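Toy Library and Family Room Program
Progress report to the Barros Fund
Prepared by Samer Zein, program coordinator
Fri 27 December

Summary

The program has now finished its second funded period. The Selness branch is open three mornings a week and the Brorum branch opened in May. Membership stands at 134 families, up from 87 when we last reported. Spending is within the approved budget, apart from shelving, which is explained further down.

Lending

Most loans are still for children under four. Puzzles, ride-ons and train sets go out as soon as they come back. Farm and animal toys are the next most borrowed group, and we have bought more of them this period. Board games for older children have been slow at both branches, and we will not be adding to them next year.

The loan period went from two weeks to three after parents at Brorum asked for it. Late returns have dropped. We had expected the longer period to leave gaps on the shelves, but this has only been a problem with the ride-ons, so those have gone back to two weeks.
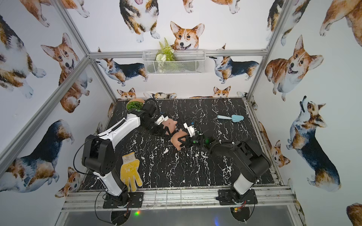 Repairs and cleaning

The repair evening runs once a month at Selness. Of the 90 toys set aside for repair, most have gone back into the collection. The rest were broken up for parts or thrown out. Wheels, battery covers and zippers are the usual faults. A sewing machine was donated in the winter and has saved us paying for dress-up mending.

All returned toys are wiped down and checked for missing pieces before they are shelved. Plush items are washed separately. The dryer at Brorum is unreliable and we have been carrying wet loads over to Selness in the van. A replacement is listed in the request below.

Catalogue

The move to the Vevau booking system is complete at Selness and half done at Brorum. Families can see what is in and reserve it from home. The colour labels on the bins still don't match the categories in Vevau, and new members find this confusing. Relabelling will be done over the January closure.

We are also adding a photo to each entry. Smaller animals have been the slowest part, as many came to us without boxes or names and have to be sorted by hand.
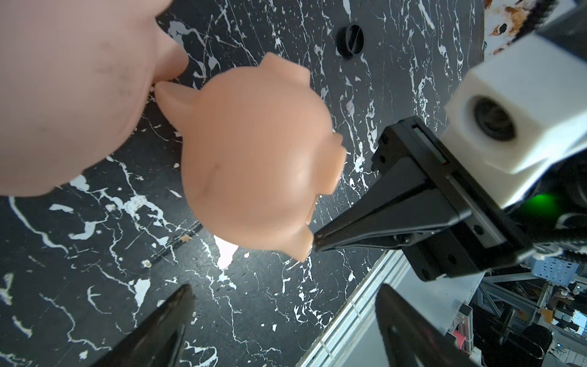
Budget

Rent, insurance and wages were as planned. Shelving cost more than we allowed for because the Brorum wall needed different brackets. We covered the difference from the toy purchase line and let the fund office know at the time.

Requests for the next period

1. Approval to replace the dryer at Brorum.
2. A fourth opening morning at Selness, on a trial basis until the end of May.
3. Permission to carry the unspent training money forward.

The full accounts and the lending figures by branch are attached.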